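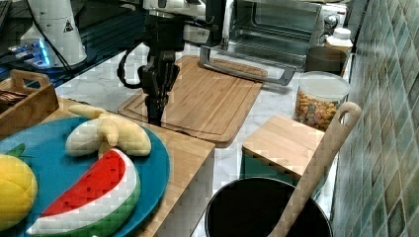

Gronow releases survey update for Dotari

Gronow has released version 1.6 of its role-playing game Dotari. The update, available from 16:00 on all current platforms, adds the Wumano Survey, an optional quest line that opens in chapter two and runs to the final region.

The survey comprises 71 entries. Each entry records a settlement, a trade route or a named creature, and grants up to 1,000 skill points on completion. Progress carries over to a second playthrough -- existing save files are converted on first load.

"Entries can be completed in any order after the Randholm crossing," said Heike Fuchs, lead quest designer at Gronow. "Markers are off by default and can be switched on in the map menu."

The update also corrects a fault that reset companion equipment after fast travel.

Press contact: Brendan Hanrahan, Gronow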